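4.3 Early Release During Placement

The most frequent fault in the study was early release, in which the gripper opened before the held item had reached its set height above the bottom of the receiving container. Early release made up 54 of the 354 failed placements if only hard containers are counted, and more than twice that number once soft trays are included. It is treated separately from slips and missed grasps (Section 4.2) for two reasons. The grasp itself was sound in every case reviewed, and the control log showed no error at the time the fingers opened. From the controller's point of view, the placement had been completed as planned.

The fault was first noted in April at the Ondville site, during the second block of fruit handling trials. Operators reported that the arm would stop short over certain bowls, open, and return to its start position. The item fell the rest of the way. Damage was slight in most trials, but soft fruit showed bruising when it was cut open the next day, and in 5 trials the item struck the rim and left the work surface. The site stopped unattended running on the same afternoon and did not resume it until the changes described in Section 4.5 were in place.

All trials in this block used the Trallari arm with a two-fingered gripper and a small camera mounted at the wrist. The release height was computed from the wrist view alone. The Piltell planning software estimated the distance to the inner surface of the container, subtracted a fixed clearance, and issued the open command when the remaining distance fell below a set limit. No contact or force signal was used to confirm the estimate. This choice had been made early in the project to keep cycle times short, and it had caused no trouble with the matte gray bins used in the first block.

The containers in the second block were different. They included glossy plastic bowls with lobed rims, whose inner walls return strong highlights under ordinary overhead lighting. Figure 5 shows a placement over one of these bowls, with the fruit held between the fingers above the center. The highlights lie on the inner wall and along the rim, and thin streaks of reflected light cross the inner surface near the point where the fruit is to be set down. 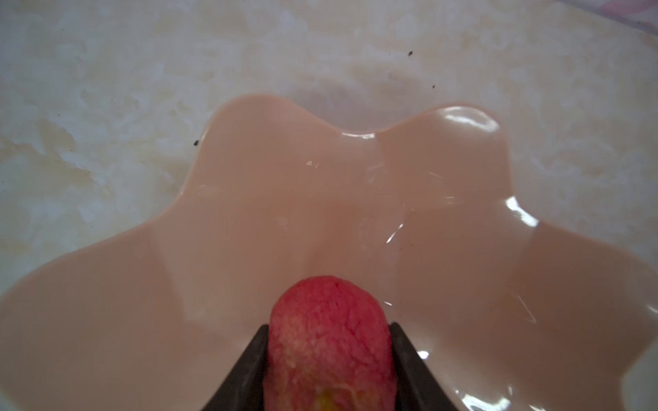
Figure 5. Wrist camera view of a fruit placement over a glossy lobed bowl.

Hala Nassar, in written comments on an earlier draft of this section, objected that glare alone could not account for the fault. Her view was that a bright patch on the wall should produce a missing distance reading, which the software would discard, and that a missing reading should delay the release and never advance it. She asked whether the authors had looked at the way gaps in the data were filled, and she advised against any claim about lighting until that had been done.

The objection was correct, and the analysis was repeated with the filling step turned off. With gaps left open, the planner held its position and timed out, which is the safe response. With filling turned on, the gaps were closed using the nearest valid readings. In a deep bin these readings usually came from the floor, and the result was close to the true value. In a shallow bowl with a raised, wavy rim, they often came from the rim itself. The filled surface was therefore too high, the remaining distance appeared smaller than it was, and the open command was sent early. Glare started the chain of events, but the filling rule turned a harmless gap into a false floor.

A second factor was the position of the held item. During the last part of the approach, the item covers a large share of the container in the wrist view, and few direct readings of the center remain. The estimate then depends on whatever part of the inner wall can still be seen. When that part is also the part with the strongest reflections, the share of filled readings rises sharply. In the repeated analysis, 545 approaches were replayed from stored data, and early release was reproduced only where filled readings outnumbered direct ones in the final stage.

The safety review carried out with Sabbagh raised a further point. Because the controller recorded each of these events as a normal placement, the automatic stop was never triggered, and the next cycle began on schedule. In the trials where fruit had left the work surface, the arm continued to move while an operator reached in to recover it on one occasion. No injury occurred. The review classed this as a near miss and required that a placement be confirmed by a second signal before the cycle may continue. Section 4.5 describes the confirmation step and the change to the filling rule, and gives the results of the trials that were run again at Ondville with both in effect.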